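Visit to the Skisel furniture works

We drove out to Skisel on a Wednesday in November, leaving at seven and arriving just before the gates opened. The works sits behind the old rail yard and you have to sign in at a trailer by the parking lot. Wouter De Bruijn, the production manager, took our group through.

The saw hall

Boards come in from the Sjöberg mill and are stacked by thickness. The main panel saw is loud even with ear protection, so Wouter saved his talking for the corridor. The plant makes 800 tabletops a week in the fall and 534 in a slow week. Offcuts go to the boiler, which heats the whole building.

Finishing and tables

White is still the best seller by a long way. Each top gets two coats and a night on the racks – longer if the weather is damp. Wouter said the large rectangular sizes go mostly to schools and offices, and the round ones to cafes.

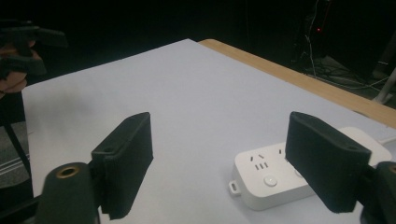
Packing and the shop

Packing is done by hand on the upper floor. The cartons come from Bakis and hold up well, though they are a pain to open. The factory shop sells seconds for 60 dollars and up. I looked at an Asik bench with a scratch on one leg and left it there – no room in the car.

Tours run once a month and are free. Bring closed shoes. Lunch is at the diner across the road, cash only.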